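Let the Quiet Kids Keep Their Seats

Plukamdale Middle School is thinking about ending assigned seating in every homeroom. The plan went out to families in February, and the reason given was inclusion. If students choose where they sit, the letter said, they will feel they belong. I taught there from 1989 until I retired, and I think the plan will do the opposite of what it says.

Free seating is good for students who already have friends. They walk in, they see the desk they want, and the desk is open for them. A student who moved to town last month walks in and sees a room full of saved places. She has to ask, and sometimes she hears no. Then she does it again the next morning.

I had 31 students in my last homeroom. I changed the chart every few weeks and I did not explain it. They complained, as they should at that age. But every one of them sat beside someone they would not have picked, and there was no shame in it, since I was the one to blame.

Tumaini Gachanja, who spoke for the plan at the parent meeting, said that a chart tells children adults don't trust them. I take the point. I also think 12-year-olds have enough to manage before first bell without running a daily election for the seat by the window.

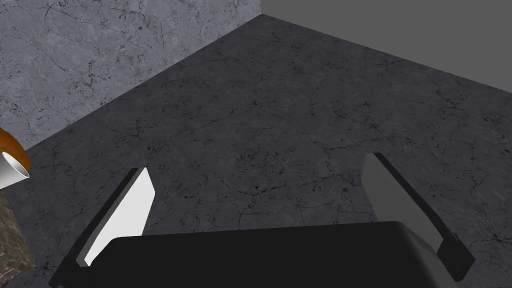
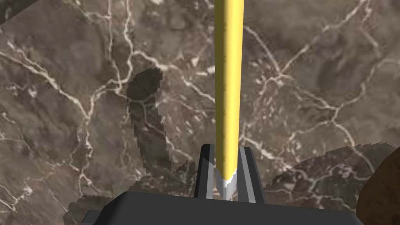 Small habits do more for a new student than a theme week does. When my colleague Adanech Belay started her classes, she put a partner task on the board, two minutes long, and the partners came from the chart. One student had the paper and the other had the pencil, so they had to talk. It could be a plain yellow pencil, much like the pencil-shaped object held upright in the second picture, and it did more work than any poster we hung in the hall. A boy who had hardly spoken since he enrolled had to say "my turn," and the other one had to hand it over.

The school has 863 students now. At that size a child can go through a whole day with no one using his name except to take attendance. Teachers can't fix all of that. They can fix who sits next to him for 25 minutes in the morning, and it costs nothing.

I know the charts have been misused. Some teachers put the talkers up front as a punishment and left them there until summer. Zewditu Wolde told the meeting that her son spent a year beside the teacher's desk and still talks about it. She was right to be angry. The answer to that is a rule that charts must rotate and can't be used for discipline. The school could write it in an afternoon.

If the principal wants students to have a choice, there is lunch, there are clubs, and there is the bus. Those are real choices and they matter to kids. Homeroom is the one part of the day when a student shouldn't have to win a place. I would ask the school to keep the charts for one more year, with the rotation rule, and to ask the new students in private how it went before anyone votes.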